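2025-08-02

Up early again. The heat had not gone out of the upstairs rooms by five, so I gave up on sleep and took my coffee out to the back step. The tomatoes need picking every day now. I filled the blue bowl and left the split ones for the birds.

Drove to Selcombe for the seed potatoes I ordered in May. They had lost the order, then found it under the wrong last name. I paid 31 dollars, which was what they quoted me. The man at the counter said it was too late to plant them anywhere but a shaded bed, and I said I had a shaded bed. I don't really. I will put them behind the shed, where the sun is gone by two.

The road back through Cestomley is still torn up. They have one lane open and a light at each end, and I sat through it twice. I listened to a radio program on well water and missed the end of it when I went under the bridge.

The well is on my mind. The pressure has been dropping in the afternoons, and the gauge read 31 before lunch when it ought to be closer to 60. I wrote down the numbers in the green notebook, as I did last summer. Last summer it came back by itself after the first good rain. I would like to not spend money on a pump this year. The roof over the porch already took most of what I had put aside.

After lunch I sat down with the kitchen plans. I have put this off for weeks. The cabinets are settled and the floor is settled, but I keep going back and forth on the sink. The old one is a single bowl and I have never liked it. I want two, one big enough for the canning kettle and a smaller one for rinsing.
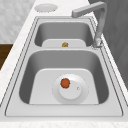

The double sink, big basin in front. White marble around it.

The steel I am sure of. The marble I am not. It would look fine for a month and then I would put down a pan of beets. The quote from Rees is 388 more for the stone than for the plain counter, and that is before they cut the opening. I told them I would call by the end of the week. I may ask if the smaller basin can go on the left, where I would use it more.

Walked down to the creek before supper. It is low, with dry stones showing all along the near bank. Saw a heron and a lot of minnows in the one deep spot. The path is overgrown past the second gate and I turned around there. I should take the clippers next time.

Supper was tomatoes on toast and the last of the cold chicken. Put 200 in the envelope for the county tax. Read a few pages of the Stisell history and got as far as the flood. Windows open, fan on, still too warm. Some thunder to the west but no rain so far.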